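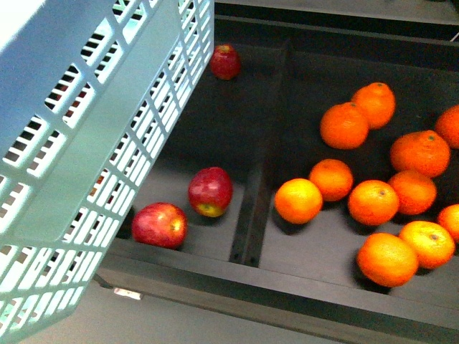
Apples and oranges in a divided bin, with the basket alongside.

Demonstration gathering (produce handling)

Demonstration gathering is the job of collecting examples for a robot to learn from. A person guides the arm through a task, the cameras and joint readings are saved together, and one full go from start to finish is called an episode. I've been writing up the picking pages on this wiki, and produce is my favourite, so forgive me if I run on a bit.

Fruit is a lovely subject for this kind of work. An apple has a shine that shifts as the camera moves, an orange has dimples and a dull stem spot, and no two of either are quite the same shape. A learning system that has only ever met one apple will treat the next one as a stranger! So we swap the fruit around, turn it over, change which compartment it sits in and shift the basket between episodes.

What counts as an episode

At Vesaslow, where I learned the trade, an episode starts with the gripper clear of the bin and ends when the fruit has been let go and the arm has backed off. The Limer guidelines are looser and let you string several picks together. I like the short kind, as they're much easier to label (and to throw out when you've made a mess of one). A decent batch is 300 episodes, and on a good Monday I can get through up to 20 before I need a cup of tea.

Camera views

Most setups pair a head view with a wrist view. The head view tells you where everything is. The wrist view is closer and a lot messier, full of gripper and basket slots, but it's the one that matters in the last bit of the reach, when the fingers have to go around something round and slippery.
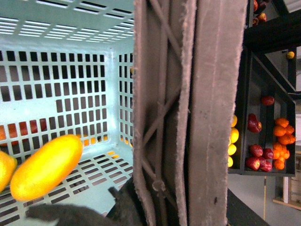
Slotted plastic is a real favourite of mine for testing, by the way. Colour leaks through the holes, so a system can mistake fruit behind a crate for fruit inside it. The cure is plenty of examples with produce on both sides of the wall, and the Hudec notes suggest recording some with the crate empty too.

Keeping and discarding

Failed grasps are worth keeping if the operator recovers and finishes the pick. Clulletti tags these as "recovered" and stores them with the clean ones, and I've come around to that. What I do bin is any episode where the two views have drifted out of step, or where I dithered over a lemon for ages. Dithering gets learned as well, and it's a terrible habit to pass on.

See also: Episode labelling; Wrist cameras; Soft grippers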